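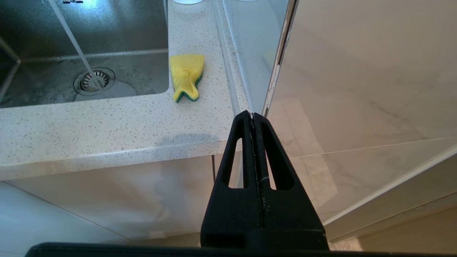 Teeküche mit Roboterarm: so richtet ihr die Spülschicht ein

Stand 27. Januar 2024. Kurzfassung für alle Standorte, die nach Testwood jetzt auch umstellen. Wer nur die Einstellungen sucht: Schritt 3. Der Rest ist aber auch wichtig, vor allem Schritt 5, da gehts um die Leute.

Vorab

Bei Clenlow in Testwood läuft der Arm seit November in der Küche im Erdgeschoss. Aufgabe: Becken auswischen, Arbeitsplatte abwischen, Tassen an den Rand stellen. Mehr nicht. Kein Einräumen der Schränke, keine Messer, kein Glas. Die Steuerung kommt von Stoltetti, die Aufgabenlisten pflegen wir selbst im Planer (heißt bei uns Mwaipopo, nicht wundern).

Ihr braucht: einen Küchenplan mit Maßen, Zugang zum Planer, zwei Schwämme, einen halben Tag Zeit. Und jemanden, der die Küche wirklich kennt. Also nicht die IT.

Schritt 1 — Platz schaffen

Alles runter von der vorderen Kante. Wasserkocher, Brotkasten, die Schale mit den Teebeuteln. Tassen nach hinten. Schwamm immer auf dieselbe Seite vom Becken, rechts hat sich bewährt. Muss nicht ordentlich liegen, zerknüllt geht auch, aber nicht im Becken und nicht unter dem Hahn.

Schränke zu. Hochglanzfronten spiegeln, deshalb die Deckenlampe nicht mitten in der Probefahrt umschalten.

Schritt 2 — Höhe einstellen

Greifer schließen, langsam von unten an die Plattenkante fahren. Spitzen knapp unter der Kante stehen lassen, dann im Planer auf "Kante merken". Dasselbe an der Seitenwand vom Hochschrank. Abstand 6 cm zum Schrank, sonst schrammt er irgendwann an der Metalleiste entlang.

Plattenkanten sind vorne oft abgerundet. Dann den höchsten Punkt nehmen und nicht die Rundung.

Schritt 3 — Werte eintragen

Unter Aufgaben > Küche > Spüle:

Wischweg: 240 mm
Geschwindigkeit: 100 mm/s
Reichweite nach hinten: bis zu 280 mm
Pause nach jedem Durchgang: an
Greifkraft: Stufe "weich"

Speichern, dann nochmal öffnen und prüfen. Der Planer vergisst manchmal die Pause. Ist gemeldet.

Schritt 4 — Probefahrt

Erst trocken, ohne Wasser. Dann mit dünnem Strahl, der neben dem Sieb auftrifft. Voller Strahl spritzt bis auf die Platte, und dann wischt er die Pfütze hin und her anstatt weg. Nasse Stelle vorne an der Kante nach der Fahrt: Wischweg kürzer stellen.

Jemand steht daneben, Hand am Stopptaster. Jede Probefahrt. Auch die fünfte.

Finger vom Greifer danach anschauen. In der Naht und in den Aussparungen sammelt sich Kalk, und Schwammkrümel auch. Mit einer alten Zahnbürste raus, kein Scheuermittel.

Schritt 5 — Mit dem Team reden

Bitte vor dem Start, nicht danach. In Testwood haben wir das zu spät gemacht und es gab zu recht Ärger. Was die Leute wissen wollten:

Fallen Stunden weg? Bei uns nein. Die Reinigungskräfte haben die Küchenrunde am Nachmittag abgegeben und machen dafür die Besprechungsräume, die vorher immer liegen geblieben sind. Stunden gleich, Lohn gleich. Das steht jetzt schriftlich im Dienstplan. Klärt das vorher mit eurer Leitung — wenn es bei euch anders aussieht, dann sagt es auch so.

Wer ist schuld, wenn eine Tasse kaputt geht? Niemand aus der Reinigung. Meldung in den Planer, Tasse wird ersetzt.

Wer bedient das Ding? Wer will. Einweisung dauert eine Stunde und zählt als Arbeitszeit. Zwei Kolleginnen aus der Frühschicht machen inzwischen die Einstellungen und bekommen dafür die Zulage. Deren Hinweise waren besser als alles aus dem Handbuch, die Sache mit dem dünnen Strahl zum Beispiel kommt von ihnen.

Und: die Handgelenkkamera läuft nur während der Fahrt. Zettel dran an die Küchentür, mit Uhrzeiten. Wer in der Zeit Kaffee holen will, drückt Pause und holt sich Kaffee.

Schritt 6 — Laufender Betrieb

Täglich: Schwamm auswaschen, Sieb leeren. Bleibt Handarbeit.
Wöchentlich: Schwamm tauschen, Kante neu merken.
Monatlich: kurze Runde mit allen, die die Küche putzen oder benutzen. Was nervt, kommt auf die Liste.

Häufige Fehler

Arm bleibt vor dem Hochschrank stehen: Abstand zu klein eingetragen, zurück zu Schritt 2.
Schwamm wird nicht gefunden: liegt auf der falschen Seite, oder jemand hat einen in anderer Farbe gekauft. Farbe im Planer ändern.
Wasser läuft nach der Fahrt weiter: Hahn von Hand zu, Meldung schreiben, Aufgabe bis zur Rückmeldung sperren.

Die Vorlage für den Türzettel liegt im Planer unter Dokumente. Werte für Doppelbecken kommen noch, da testen wir gerade.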